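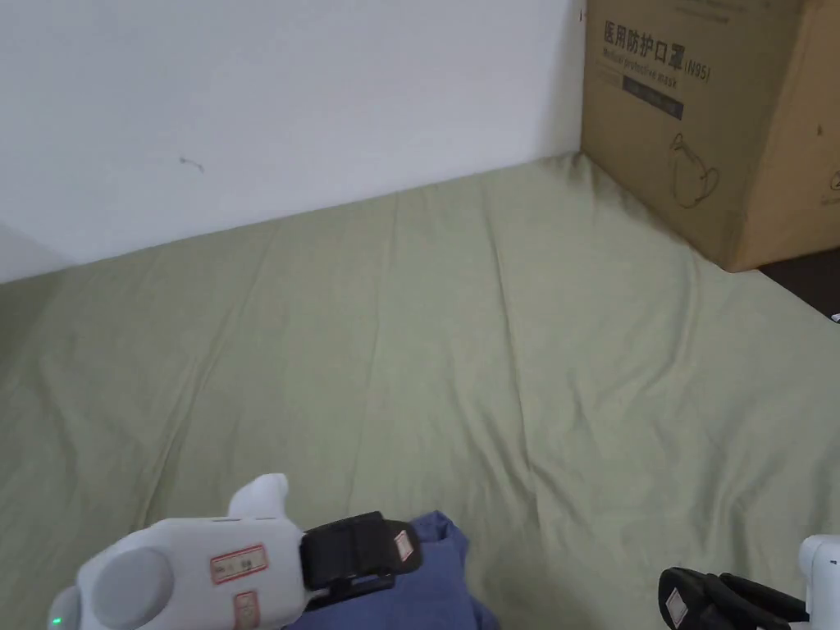
Hudeo – notas para la charla (segunda versión)

Diapositiva 1. Saludar y decir de qué va: proyecto de final de curso, manipulación de tela con dos pinzas. Unos 15 segundos, no más.

Diapositiva 2. Por qué tela. Una pieza rígida se coge siempre igual; un paño cambia de forma en cuanto lo tocas. Mencionar que el plan inicial eran cajas y que lo dejamos en junio.

Diapositiva 3. La tarea. Coger el paño azul por una esquina, estirarlo con las dos pinzas y doblarlo por la mitad. La sábana verde de debajo también hace arrugas, y al programa le cuesta distinguirlas de un borde del paño. Parar aquí un momento, porque suelen preguntar.

Diapositiva 4. Datos. Casi 3.000 intentos grabados entre los tres turnos. Explicar las etiquetas: válido, dudoso, descartado. Los dudosos los revisan siempre dos personas.

Diapositiva 5. Resultados. 81 % de agarres correctos en la primera esquina. En la segunda baja bastante – no dar cifra, todavía estamos repitiendo la prueba.

Diapositiva 6. Lo que falta. Paños con estampado y el módulo Demano, que aún no está integrado. Si hay tiempo, vídeo corto. Si no, pasar directamente a preguntas.

Llevar el adaptador del proyector.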